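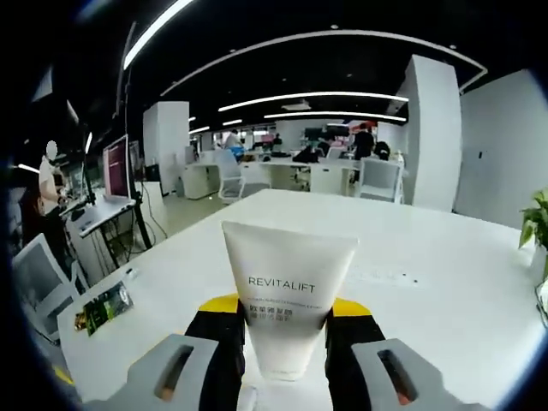

Attachment 1, added by N. Matar: the tube, desk by the plant

Ticket: Marks on white desk top, upstairs open-plan office
Site: Orncombe
Raised by: Najwa Matar
Assigned to: Omar Haddad, Wallbridge facilities desk
Priority: Low
Status: Closed

Najwa Matar, 09:40
There is a row of small dark marks on the big white desk, the one with the potted plant at the end. They are faint but they don't come off with a dry cloth. A tube of face cleanser has also turned up there, REVITALIFT on the front with Chinese writing under it. I asked the people on the nearest desks and it isn't theirs. Could someone look at the marks, and what do I do with the tube?

Omar Haddad, 10:15
Thanks. Please don't use the cleanser on the desk. Somebody tried face wash on a desk at Ho last September and it left a dull patch. Try a damp cloth with one drop of washing-up liquid, then wipe dry. Let me know if the marks feel raised or flat.

Najwa Matar, 10:50
Flat. Damp cloth did nothing much. One of them may be a bit lighter but I could be imagining it.

Omar Haddad, 11:05
Could be ink, or rubber from something with feet. Passing to Nabil, who is on site until 16:00. He has the Huvness desk cleaner in the cupboard by the stairs.

Nabil Sleiman, 13:30
Had a look. Tried the Huvness on one mark at the end of the row, left it a minute, wiped with a white cloth. The cloth came away grey and the mark was gone. Did the rest the same way. Two needed a second go. Surface is fine, no dull patches. Bottle is nearly empty – please reorder, the 200 ml one will do.

Omar Haddad, 13:45
Reordered, a box of 6. Najwa, are you happy with the desk?

Najwa Matar, 14:10
Yes, all clear. The tube is still here though.

Kaiwen Luo, 14:25
I can read the label if that helps, but there won't be a name on it. Have you tried Makis? He was at that desk this morning.

Makis Tsoukalas, 14:40
Not mine, I was only there for the 8.30 call. It was already on the desk when I sat down.

Omar Haddad, 14:55
Lost property then. Put it in the tray at reception with the ticket number on a sticky note. Things are kept for 40 days and then thrown out.

Najwa Matar, 15:20
Done.

Omar Haddad, 15:25
Closing. Reopen if the marks come back.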